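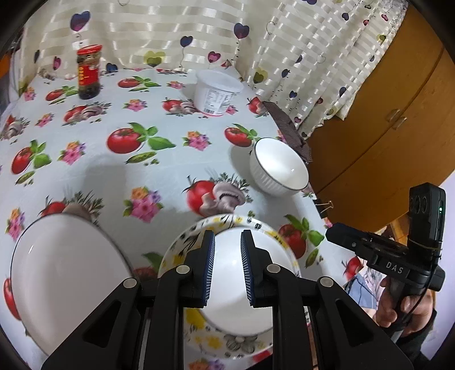 Fig. 2 : Préhension d'un bol retourné sur une assiette, pince tenue à la main.

3.1 Avant de commander

1. Listez la vaisselle réelle du site. Le bol de démonstration du vendeur ne prouve rien.
2. Demandez le prix des patins de rechange. Le devis Ziris affiche 977 € par pince, patins exclus.
3. Prévoyez 2 pinces par poste et jusqu'à 71 heures de formation, quoi qu'en dise la brochure.

Attention : le forfait « tout compris » à 4 000 € ne couvre pas le retour en atelier. Exigez un chiffre écrit.

Note : devis à renouveler en octobre.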